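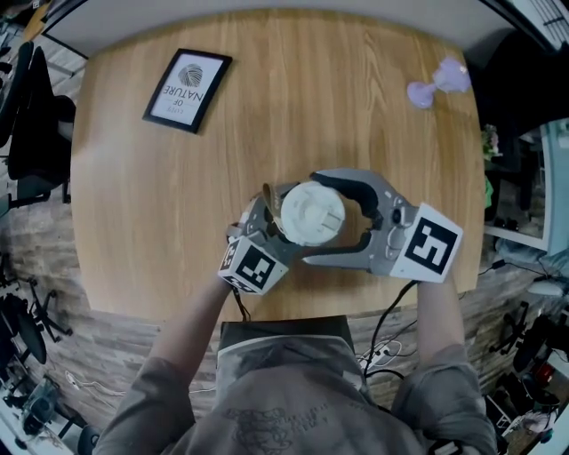
4. Handgreifer einrichten und die ersten Griffe aufnehmen

Stand: Januar 2018

Wenn ihr bis hierher gekommen seid, ist der Grolik zusammengeschraubt, die Backen laufen, und die Firmware von Plemance ist drauf. Jetzt kommt der Teil, der mir am meisten Spaß gemacht hat (und bei dem ich die meisten Abende verbraten habe): Der Greifer kommt in die Hand, und wir zeigen ihm, wie man etwas anfasst. Der Arm bleibt dabei noch aus. Den brauchen wir erst in Abschnitt 6.

Ich gehe davon aus, dass ihr einen ganz normalen Tisch habt. Bei mir ist es der in der Gemeinschaftswerkstatt, an dem auch gelötet und Kaffee getrunken wird. Wichtig ist nur, dass er nicht wackelt!

4.1 Markerwürfel prüfen

1. Beide Würfel von Hand anfassen und leicht drehen. Da darf sich nichts bewegen. Wenn doch: Halter nachziehen, aber mit Gefühl, das gedruckte Gewinde verzeiht wenig.

2. Muster auf Kratzer und Glanzstellen ansehen. Ich habe meine ersten Marker auf Fotopapier gedruckt, weil das so schön schwarz wird. Keine gute Idee, unter der Deckenlampe war die Hälfte nur noch weißer Fleck. Mattes Papier nehmen, flächig aufkleben, keine Blasen.

3. In Perkotine unter »Marker« die Kantenlänge eintragen, und zwar für jeden Würfel einzeln. Bitte nachmessen und nicht die Zahl aus der Druckdatei abschreiben, Drucker skalieren gern heimlich.

4. Den Greifer unter der Kamera langsam in alle Richtungen kippen. Beide Würfel sollten in der Liste grün bleiben. Flackert einer, steht er meistens zu schräg oder euer Ärmel liegt drüber.

Hinweis: Nach jedem Umbau am Halter fangt ihr wieder bei Schritt 1 an. Ja, auch wenn ihr »nur kurz die eine Schraube« hattet.

4.2 Kabel verlegen

5. Das Kabel vom Greifer über die Tischkante nach unten führen und so viel Luft lassen, dass ihr den Greifer bis vor die Brust heben könnt. Ich hatte es anfangs stramm gezogen, und dann zieht es einem bei jeder Bewegung die Hand nach rechts. In den Aufnahmen sieht man das später als komischen Schlenker.

6. Zugentlastung einhängen, erst danach einstecken.

7. Netzteil einschalten und 8 Sekunden warten, bis die Anzeige in Perkotine auf »bereit« springt. Wer vorher auf Verbinden klickt, bekommt eine Fehlermeldung, die überhaupt nichts mit dem Problem zu tun hat.

ACHTUNG: Kabel nicht unter Stuhlrollen durchlaufen lassen. Mir hat das schon ein Tsuji-Kabel gekostet, und die sind nicht billig.

4.3 Backen kalibrieren

8. Backen ganz öffnen, »Offen setzen« klicken.

9. Backen leer schließen, bis sie sich gerade berühren. Nicht drücken! »Zu setzen« klicken.

10. Jetzt die Werte anschauen. Bei meinem Grolik steht offen 3.870 und geschlossen 3.430. Eure Zahlen werden andere sein, das macht nichts. Liegen die beiden aber fast aufeinander, sitzt der Sensor verkehrt herum, und ihr müsst leider zurück zu Abschnitt 3.

11. Dreimal öffnen und schließen. Der Wert für »zu« darf dabei bis zu 11 Schritte wandern. Mehr ist Spiel im Gelenk.

Hinweis: Das Gummi in der Backe setzt sich mit der Zeit. Ich kalibriere deshalb am Anfang jeder Sitzung neu, das geht schneller als Kaffee kochen.

4.4 Der erste Griff

Nehmt für den Anfang etwas Rundes, Leichtes, das nicht kaputtgehen kann. Ein Kunststoffdeckel ist super, die gebogenen Backen schmiegen sich da schön an. Gläser und alles mit scharfem Grat bitte erst später.

12. Mit beiden Händen an den Greifer, eine links, eine rechts. Einhändig geht auch, wird aber zittrig, und nach einer Viertelstunde merkt man es im Handgelenk.

13. Aufnahme starten und kurz stillhalten. Perkotine braucht diesen Moment, um den Nullpunkt zu finden.

14. Ans Teil heranfahren, schließen, kurz halten. Wenn es rutscht, nicht hektisch nachfassen, sondern öffnen und den Griff neu ansetzen. Die verpatzten Versuche könnt ihr nachher mit der Taste V als »verworfen« kennzeichnen.

15. Teil anheben, ein Stück weiter wieder absetzen, Backen öffnen, Aufnahme stoppen.

16. Sofort abspielen und ansehen! Ich habe einmal einen ganzen Nachmittag aufgenommen und erst abends gemerkt, dass mein eigener Kopf ständig über dem linken Würfel war. Wenn die Kamera über dem Tisch hängt, also lieber etwas zurücklehnen, auch wenn man dann schlechter sieht, was man tut.

VORSICHT: Finger weg vom Spalt zwischen Backe und Teil, solange der Motor Strom hat. Der Greifer ist klein, aber er kneift ordentlich. Not-Aus in Reichweite legen und vorher einmal ausprobieren.

4.5 Wenn es hakt

Würfel verschwindet beim Drehen: Licht von der Seite prüfen, dann die Kantenlänge aus Schritt 3.

Backe schließt ungleichmäßig: Gummi auf der Innenseite ansehen, bei mir hatte sich eine Ecke gelöst. Ein Tropfen Kontaktkleber, über Nacht liegen lassen.

Position springt: fast immer das Kabel. Zurück zu Schritt 5.

Perkotine stürzt beim Stoppen ab: bekannt, soll mit der Version im Juni behoben sein. Die Aufnahme ist trotzdem da, sie liegt im Ordner »temp« und muss nur umbenannt werden.

Läuft alles, dann speichert das Profil unter einem Namen, den ihr auch in zwei Monaten noch versteht. Meins heißt »test_neu_final2«, macht es besser. Weiter geht es mit Abschnitt 5, da sortieren wir die Aufnahmen aus.

Verwandte Beiträge
Grolik zusammenbauen, Abschnitt 3: Sensor und Gelenk
Aufnahmen aussortieren mit Perkotine
Markerwürfel selbst drucken: welches Papier taugt was?
Plemance-Firmware aufspielen unter Linux
Tsuji-Stecker neu crimpen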